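HOSP 958 – Domestic Kitchen Organisation
Week 4 handout: Where things live
Notes prepared by Dorottya Vass

Bring this to the practical. Last term several copies were left on the bus, and I am not printing another 64 of them.

1. Recap

In Week 3 we emptied the cupboards. Most of you found the emptying cheerful and the refilling less so. Dénes Bodnár's reading (pages 12 to 19, in the course folder) sets out the term we will be using from now on, the "home" of an object: the spot it returns to without anyone having to think. If you stand in the middle of the kitchen holding a colander and turning slowly, the colander has no home.

2. Sorting by use

Sort by the job, then by the material, then by size. Colour comes last, however much you like the look of it. I have marked a great many assignments with rainbow shelves in them, and every one had the measuring cups in a different room from the flour.

Your categories for this week are cooking, serving, drinking and storing. Four is enough. A student once handed in a scheme with a category called "occasional", and it held 100 items, among them the kettle. 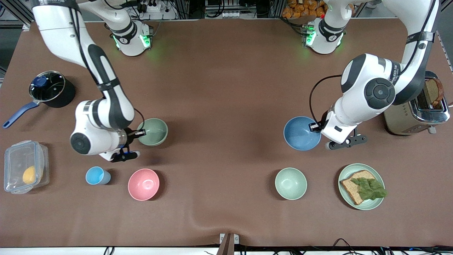
Bowls cause more arguments than any other item in the unit. They count as serving ware, they count as prep ware, and on a bad evening they count as storage with a plate on top. For our purposes a bowl goes with serving unless you can name the prep job it does at least weekly. Sage green, pink and medium blue are three colours and still one category, so they go on one shelf. The small light-blue cup goes to drinking, and matching the blue bowl does not earn it a place beside it. The black saucepan is cooking ware and its glass lid travels with it. Separate lid drawers are a matter of taste – mine is against.

3. Handles and lids

Long handles point to the back or the side of the shelf, never out over the edge where a hip can find them. On the bench, the same rule applies. Marks are lost for this in the practical and I do not negotiate.

Lids with knobs do not stack. Turn them over if you must, with a tea towel between. Clip-lid containers are stored empty with the lid on but unclipped, which takes more room and saves you the annual hunt for the lid.

A container with food in it is not in storage, it is in use. Label it or eat it. This goes for the single lemon-like fruit as well.

4. Buying your way out

Before you spend anything on dividers, do the sort. The reading includes a household log kept through June by a couple who bought the full Terkow drawer range first and measured the drawers second. They were very nice about it in the interview.

5. For the practical

Wear closed shoes. Bring an apron, a pencil and your floor plan from Week 2, at a scale I can read.

Written task: choose one cupboard at home, list what is in it, give each item a category and a home, and explain the two choices you are least sure of. One page. The longest submission so far ran to 2,518 words on a spice rack, and I read all of them.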